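Returning your card reader: frequently asked questions

When do I need to send the old reader back?
Within 29 days of the new one arriving. If you need longer, write to Retno Pelupessy in the returns office before the time is up.

Do I have to pay for postage?
No. The Stekeo label in your return pack is prepaid. Please don't use it for anything other than the reader and its charging cable.

I have several readers. Can they go in one box?
Yes, up to 10 per box. Wrap each one separately. Shops with more than that should ask for a collection.

What should I do before packing?
Finish any open payments, print or save your last daily report, then sign out and switch the reader off. Your sales history stays in your Dutero account — you won't lose it.

What kind of box can I use?
Any strong cardboard box in good condition. One with cardboard dividers works well for small items, as they can't knock against each other. Padded envelopes are not accepted.

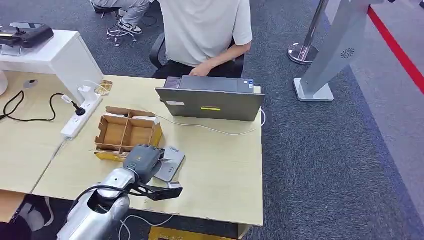

Put the packing slip in last, on top, where we will find it when we open the box. Tape the flaps along the full length of the join.

Can I keep the cable?
Only if you bought it separately.

How long does the refund of my deposit take?
Five working days after we book the reader in. It goes to the account your takings are paid into.

Last updated Jun 6, 2023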